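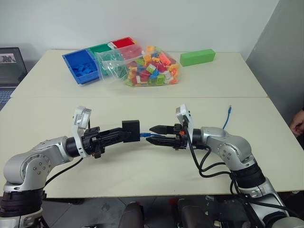
Thursday, March 19, 2020

I have been learning to bake bread with a sourdough starter since February, and I want to write down what I learned so far. It will be a long thread, sorry. My kitchen is small and my oven is old, so please read it with this in mind.

**2/** The starter came from a bakery in Proltemthorpe. I asked if they sell it and the lady gave me a spoonful in a paper cup, for free. I carried it home on the bus inside my coat. It was a cold day and I was afraid it would die before my stop.

**3/** First mistake: I fed it with the cheapest white flour and put it on the window. It did almost nothing for 4 days. I moved it on top of the refrigerator and gave it rye flour, and the next morning it was pushing the lid. I don't know which of the two changes helped. I should have changed one thing at a time.

**4/** My starter has no name. Many people give a name to theirs and I tried, but in my language it sounds strange to name a food you will eat.

**5/** Second mistake: I did not weigh anything. The recipe of my aunt says "flour, as much as it takes". For her it works, she has the hands for it. For me it makes soup. Now I use a kitchen scale for everything, also for the water.

**6/** My numbers for one small loaf, if somebody wants them:
- 300 g bread flour
- 71 g active starter
- 200 g water
- 6 g salt

Yes, 71. I wanted 70 and my spoon slipped, the loaf was the best of the month, and now I am superstitious.

**7/** I mix the flour and the water first and leave them alone for 40 minutes. Then the starter, then the salt. If you forget the salt you will notice it only at the table. I forgot it two times already.

**8/** For the folding: wet your hands, take one side of the dough, pull it up, put it over the middle, turn the bowl. I do this every half hour while I listen to the radio. After the third time it starts to feel like a pillow and it stops sticking to everything.

**9/** A question that I still have. The books say that the dough should double. But my bowl is wide and round, so how can I see when it is double? A friend told me to put a small piece of the dough in a straight glass and mark it with a rubber band. I will try it this weekend.

**10/** About the flour. The shop in Lumbao street had only one kind left this week, and it was a whole wheat from a mill called Funine. I was not happy, but it smells very good, a little like hay. It drinks more water than the white one. I added two more spoons and I could have added a third.

**11/** The oven is my big problem. The dial says one thing and the thermometer says another - the back corner is much hotter. I turn the loaf in the middle of the baking and still one side is darker. My family fights for the dark side, so maybe I should not repair it.

**12/** For steam I put a metal tray on the bottom and pour in a cup of hot water when the bread goes in. Please keep your face away from the door when you do it. My glasses were white for a minute and I could not find the handle.

**13/** I wait one hour before I cut. This is the most difficult part of the whole recipe. Last Sunday I cut it after ten minutes and the inside was like glue.

**14/** Some of you asked what I do with the extra starter. Pancakes, mostly. Also thin crackers with sesame and oil - spread it very flat, bake until the edges are brown. They are good for four days in a closed tin, if they live so long.

**15/** If you have rye bread experience, please write to me. I tried it once and it was as heavy as a roof tile. Also I would like to know if I can leave the starter in the refrigerator for two weeks without feeding. One book says yes and the other says never.

**16/** Tomorrow I will bake two loaves, one for us and one for the neighbor downstairs. I will leave it on her door handle in a bag and ring the bell. She likes it with caraway seeds, so now I must go and look for the caraway seeds.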